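Teaching two arms to sort candy, one afternoon at a time

I went over to Gretus last month to watch people teach robots by hand, and I have to tell you, I stayed way longer than I meant to. 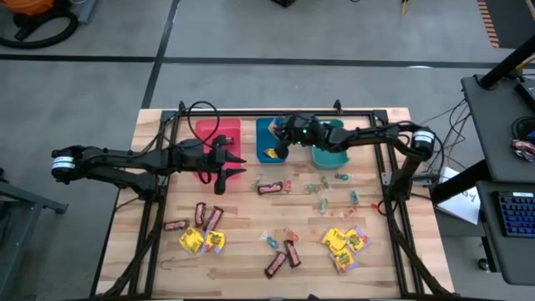

Gretus rents the ground floor of an old print shop, and since September the small crew there has been working on what they call the candy job. You dump a mix of sweets on the table, and two arms are supposed to put each kind in its own bin. The bars go in one, the yellow packets go in another, and the little twist-wrapped ones go in the third. A five-year-old could do it, and I'm told a five-year-old did do it at their open house and was pretty fast.

The arms learn it from a person. You drive them by remote control through the whole job, start to finish, and the computer records every move along with the video. Do that enough times and you have something to train on. One full clearing of the table is a "run" in Gretus talk, and when I visited they had 78 good ones saved. They'd thrown out 12 more that same week, mostly for what Dilruba Matubbar called "dithering," where the driver hovers over a piece, changes their mind and goes for a different one.

Dilruba runs the sessions and she is very, very good at it. She holds a pair of handles (they look like something off a rowing machine, and the team calls the whole setup Wasarus, I never did find out why) and the arms follow along wherever her hands go. She was chatting with me about parking the entire time and didn't drop one thing!

Then she let me try. Oh boy.

The bars were fine. They're long, they're flat, you come down on them from the top and squeeze and off you go. The packets slid around on me a bit. But those little twisted ones! You've got no feeling in your fingertips, that's the trouble, so you're judging it all by eye, and I kept pushing them across the wood like I was playing air hockey. Dilruba's advice was to go for the middle and leave the wrapper tails alone, and to line the gripper up before coming down. It helped some. My run took around 4 minutes and she was kind enough not to save it.

What I hadn't thought about is how picky you have to be about being a good example. If the driver always starts with the left arm, the robot will always want to start with the left arm, even when everything is over on the right. So they mix it up on purpose. Candy gets tossed out in a new mess before each run, drivers swap, and once in a while Dilruba fumbles a piece deliberately and then picks it up again so there's a recovery in there to learn from. I asked how you fumble on purpose and she said I seemed to have a talent for it. Fair.

As for how it's going when the robot is on its own, the last test I heard about had 53 pieces over several rounds, and most of them ended up where they belonged. The misses were nearly all twist-wraps. There's also a funny habit of both arms reaching for the same piece and then both backing off, like two people at a doorway. The crew is recording more runs with pieces right along the center line to fix that one.

The candy itself isn't the point, in case you were wondering who needs this. A parts supplier called Herath wants help sorting mixed bags of small hardware, and sweets are a cheap way to practice with shiny, crinkly, odd-shaped stuff first. Zimura, the little outfit that writes the training software, gets to use the recordings too, and their people drop by when there's a new batch.

Gretus is looking for more drivers, by the way. Sessions run in the afternoon from one o'clock and last a couple of hours with breaks, and you don't need any background at all. Dilruba says the folks who pick it up quickest tend to be people who sew. Sign up at the front desk or ask for her by name. I've put myself down again for next month and I'm going to get those twist-wraps if it kills me.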